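作業ノート 金曜 午前10時開始

ファン雑誌「Mistent」追悼記事の索引づくり、続き。前回は巻頭グラビアの途中で止まっていたので、その次のページから。

対象はHallgrímsson文庫から借りている合本。俳優と歌手の訃報、命日や誕生日に合わせた回顧記事、家族の談話が載った号だけを抜いてある。カードは今朝の時点で1,372枚。前回の集計と一致したので、欠番はないものとして進める。

午前中は見出しの表記そろえ。同じ俳優が、デビュー当時の芸名、改名後の芸名、結婚後に一時期使った本名の三通りで出てくる。改名後の芸名を親見出しにして、残りは「を見よ」参照で送ることにした。ただし記事の見出し文そのものは直さない。誤植もそのまま写し、注記欄に正しい形を書く。前に誰かが親切で直してしまったカードが混じっていて、原本と突き合わせるのにかなり手間を取った。直した人は注記欄に一言残してほしい。

子どもの側の記事の扱いが決まっていない。母親が大スターで、娘が後から映画に出るようになった場合、娘のインタビューの大半が母親の思い出話ということがよくある。これを母親の見出しに入れるか、娘の見出しに入れるか。とりあえず両方に立て、主たる話題のほうに印をつけた。印の基準は行数ではなく、見出し文に名前が出ているほう。見出しに両方の名前がある場合は、先に出ているほう。機械的だが、読んだ人の印象で決めるとばらつく。

昼前に写真の転載関係に取りかかった。Mistentは追悼号で昔の写真を使い回すことが多く、撮影時期の説明が号によって違う。同じスチールが、ある号では「初主演作の撮影の合間」、別の号では「引退前の最後の夏」となっていた。衣装と髪型から見て前者が正しそうだが、決め手がない。配給元のFadlowが出した宣伝用の冊子に同じスチールが載っていれば時期を絞れる。冊子は来週まで閲覧できないので保留。保留のカードには青い付箋。黄色は誤植用なので混ぜないこと。

午後1時再開。転載の組を照合して、今日確定できたのは8組。そのうち2組は左右が逆に焼かれていた。ほくろの位置と、上着の合わせの向きで気づいた。裏焼きは注記欄に「反転」と書く。「逆版」「裏」など書き方が分かれていたので、今後は「反転」で統一する。

入力はこれまでどおりEton(うちの索引用データベース)。長音と中黒の扱いで検索漏れが出る件は直っていない。片仮名の芸名に中黒がある場合とない場合で別人扱いになる。回避策として、読みの欄には中黒なしで入れる。見出し欄は原本どおり。読みの欄を空欄のまま保存すると五十音順の先頭に固まるので、分からないときは仮の読みを入れ、末尾に疑問符をつける。

午後の残りは命日の欄。追悼記事には亡くなった日の記述があるが、時差のせいで号によって一日ずれていることがある。海外で亡くなった人は特にそうで、現地の日付と日本の日付が混在している。記事の表記を写したうえで、現地日付と分かるものには「現」とつけた。分からないものには何もつけていない。
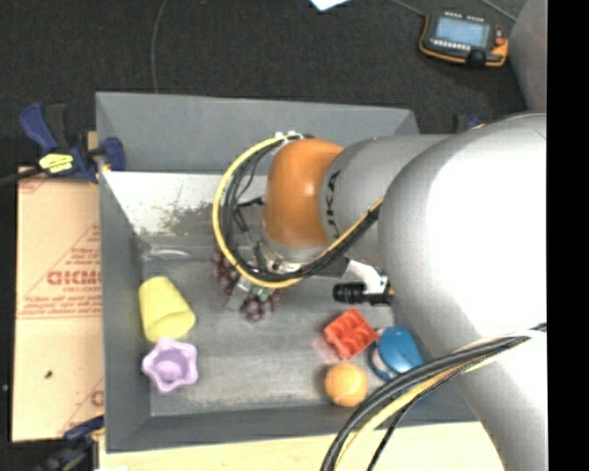
命日の欄は現地日付だけに絞って、不明なら空けておくほうがいい、という意見が回覧の余白に書き込まれていた。続けて、利用者は命日で引くのだから、同じ人に日付が二つ出ると問い合わせが増える、記事の表記を残したいなら注記欄に移せば足りる、とある。さらに、生年の欄にも同じ問題があり、事務所発表の年齢と後年の訃報の年齢が合わない俳優は珍しくないので、片方だけ先に決めないでほしい、とのこと。

もっともな話だと思う。ただ、注記欄に移すと並べ替えに使えない。命日の号と記事の掲載号が近いかどうかを見たいときに困る。折衷案として、表示用の日付は現地日付ひとつにし、記事上の日付は別の欄を足して持つ。Etonに欄を増やせるかどうかは要確認。増やせない場合は注記欄の先頭に決まった書式で入れ、あとから抜き出せるようにしておく。

生年のほうは、訃報の年齢から逆算した年をすでに入れてしまったカードがある。消さずに、逆算であることを示す「算」を後ろにつけた。事務所発表の年は「発」。どちらも根拠の号を書く。根拠の号がないものは、次に原本を開くときに拾う。

午後4時すぎ、家族談話の引用の切り出し。談話の部分だけ別カードにしているが、地の文と談話の境目がはっきりしない記事が多い。かぎ括弧が開いたまま閉じていないものもあった。閉じ括弧がない場合は段落の終わりまでを談話とみなし、注記に「閉じなし」。同じ談話が別の号で少し短くなって載ることもあり、長いほうを親にする。短いほうも捨てない。どの部分が落ちたかを見たい人がいるはず。

本人が書いた手記と、記者がまとめた聞き書きの区別も入れ始めた。目次では手記となっているのに、本文の末尾に小さく「談」とあるものが紛れている。本文の末尾を優先する。目次だけ見て入力したカードは見直しが必要で、これは手が空いた人から順に。

合本のうち1冊、背が割れかけている。無理に開かず、枕を当てて見ること。ページの根元の文字が読めない箇所は伏せ字にして、注記に「ノド」と書いておく。Hallgrímsson文庫には返却時に伝える。

次回まで
・Etonの欄追加の可否を確認
・Fadlowの宣伝冊子の閲覧申込
・「逆版」「裏」を「反転」に置換(置換前に控えを取る)
・青付箋のカードは棚の右端にまとめてある。動かさないでください

午後5時半終了。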